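Notebook, Edville shop
1st June

Voltage sag on bench circuits, continued.

Logger from Tadau came back with the new firmware and went on circuit 6 at the panel end. Memory is 3,000 records, after which it overwrites the oldest without any warning. Set it to record on threshold only. With interval logging switched on as well, the buffer fills overnight and the morning events are the ones that survive, which is how the last run was lost.

Pulled the record after the first full run: 149 events below threshold on circuit 6. Circuit 2, same settings, same logger model, none. Both are fed from the same bus in the same panel, so whatever is pulling 6 down is downstream of the breaker or is the breaker itself. The utility side can be left alone for now.

Event shape is consistent. Fast drop, flat bottom, fast recovery. No ringing, no slow tail. That looks like a plain resistive load switching on through more series resistance than there ought to be. A motor start would show a deep first dip and then climb as the rotor comes up to speed, and there is nothing like that in the record.

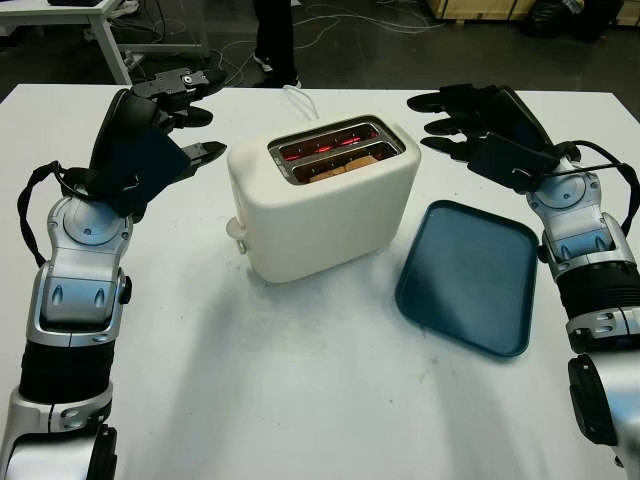 Checked breaker terminals with the panel isolated and locked out. Line side good. Load side screw on 6 took a little under a quarter turn before the driver clicked. Not enough to call it loose, enough to write down. No discoloration on the insulation and no smell. Left it at the marked torque and restarted the logger so that the before and after records are kept separate.

Second suspect is the run itself. The Sopacua drawing shows circuit 6 going straight across the ceiling to the long bench. It does not. It drops down the east wall, passes through a junction box behind the shelving, and comes back up. The box is not on the drawing at all. Two cable ages in it, going by the jacket print. Splices are twist-on connectors and one of them has a conductor barely past the skirt. Redid that one. The others pulled firm, left as found.

Note for Stella Urio: the panel schedule has 6 and the spare next to it swapped. I corrected it in pencil. Please do not ink it until the drawing has been reissued.
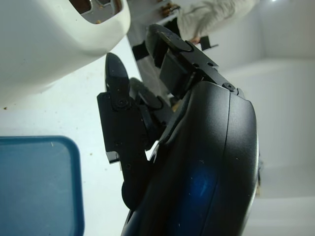 Drop measurement. Method as before - meter at the receptacle, no load reading first, then loaded, then no load again to catch any drift in the supply. Use the short leads. The long red pair has an intermittent at the strain relief and gave two readings today that I have struck out. Take the loaded reading once it has settled. Do the receptacles in order from the panel outward and do not skip the ones behind the cabinets. A step between two neighboring receptacles points to the connection between them. A smooth increase along the run is only wire length.

Result: smooth from the panel to the junction box, a step at the box, smooth after it. The step was smaller after the splice was redone but did not go away. That leaves the older cable or the back-stabbed receptacle just past the box. Moving that receptacle to the screw terminals is the next job and should come before any talk of pulling new cable.

Skiltarwood quoted for a full rewire of the long bench. Quote is in the folder. Not recommending it on present evidence.

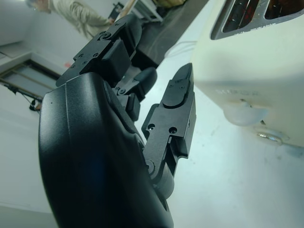

Black hand at close range, palm and thumb side.

Open items:
- Move receptacle past the box to screw terminals, repeat drop measurement on circuit 6.
- Let the logger run with interval logging off. Read out before the buffer wraps.
- Send Sopacua a marked-up drawing with the junction box added.
- Cut up the long red leads so they stop going back in the drawer.
- Meter is due for calibration in September. Book it early, the lab was slow last time.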